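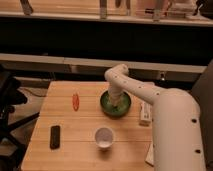
*Arm lowered into the green bowl, wrist near vertical. Base at the right edge of the table.*

## Tabletop cell, equipment planning gallery

These pictures go with the May budget request for a second tabletop manipulation cell at Drivelholm. They show the existing cell with household items on the table and are meant to be read next to the line items. Hazem Samir holds the spreadsheet. Comments on the arm go to Pejman Akbari.

### Reach and mounting

The first budget line is the arm and its base. The arm works from one side of the table, so reach has to be specified from the base to the far corner of the work area, with the tool pointing down. Catalog reach is usually given with the arm stretched out and overstates what is left for a top-down approach into a container. Both quotes, Wukton and Radwan, should state the two values separately. Clearance above the rim of the deepest container goes on the same sheet.

The request assumes a 12-month warranty and a lead time of 3 months. Radwan quotes the controller as a separate item. Wukton includes it but leaves out the mounting plate.

### Table, cables and small items

Reuse of a standard wooden table is assumed. A machined top was priced and dropped. Items set aside for the second cell:

- Cable covers and strain relief: not in either quote, to be bought locally
- Test objects (bowls, cups, toy food): from the consumables line
- Spare gripper fingers: one set with the arm, one on the shelf
- Contingency: 2000, same currency as the quotes

Sepehr Dehghan has asked for 60 cm of free floor on the cable side of the new base. The floor plan needs to be redrawn before the purchase order goes out. 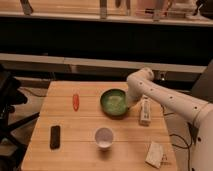 *Gripper end at the right rim of the bowl, small white cup nearer the front of the table. Black cables loop down beside the base.*

### Open points

Mounting plate drawing from Wukton. Delivery terms from Radwan, with unloading at the Brillitham entrance. Murray Cloutier to confirm the power circuit.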